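Ticket 901: right arm lagging behind its leader during dish rack recording
Queue: Data collection, bench cells
Opened by: Elvira Lozano
Status: Open, waiting on a re-record

Hello all, and sorry in advance for the length of this one, I'd sooner put too much in than have you come back and ask! We've been gathering episodes for the dish rack task on the Rulitz cell, and up to this morning it was going along very nicely. Then Rosaura noticed, while replaying a batch before upload, that the right arm's recorded positions trail behind the leader's commands by a good deal more than the left arm's do. You don't really feel it while you're driving, or I didn't, but you can see it as plain as anything once the two curves are plotted on top of each other.

The batch is 286 episodes. I've gone through the first part of it by hand and the lag isn't in all of them. It starts partway through, after we stopped for lunch, and from there it stays. I'm quite worried about the policy learning to wait on that side, which we had once before on the Gedero cell and it took an age to get rid of.

What I've tried so far:
Restarted the recorder. No change.
Re-homed both arms and ran the joint check. Both passed.
Swapped the two leader handles over. The lag stayed with the right follower, so I think we can let the handles off.
Dropped the camera rate to see whether the machine was simply overloaded. Perhaps a touch better, but I wouldn't swear to it. 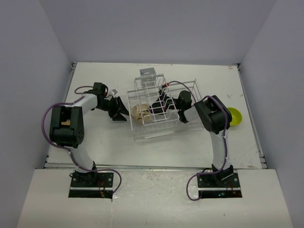
Kekeli Osei replied that the first thing to look at is the timestamps and leave the arm itself for later, as a late clock and a late motor give you very much the same picture on a plot. Could Elvira please pull the raw log for 3 episodes from before lunch and 3 from after, and compare the time each right arm message was sent with the time it was written? If the gap grows, it's the recorder queue and the motion itself is perfectly good.

Elvira Lozano, 14:20
Thank you, Kekeli, that was a great help. I've pulled the logs and the gap does grow, on the right arm only. The sent times look lovely and even, it's the written times that drift. So the driving was fine all along, which is a relief to Rosaura, who had been blaming her own hands! I've put the six files in the ticket folder.

Rainer Dreßler, 15:05
I had a read through these. The right arm's writer is sharing a thread with the preview window, and I'd guess somebody switched the preview to full size over lunch. Please close the preview altogether, record 9 short episodes with the cup and the bowl as usual, and send me the plots. Don't delete the old batch yet. If the sent times are sound we can line everything up again from those and keep nearly all of it.

Elvira Lozano, 15:40
Preview is closed (it was full size, and I'm afraid that may well have been me). I'll do the nine after tea and post the plots in the same folder. Should I mark the affected episodes as held in Muvero, or leave them as they are for now?

Rainer Dreßler, 15:48
Mark them as held, please, with this ticket number in the note.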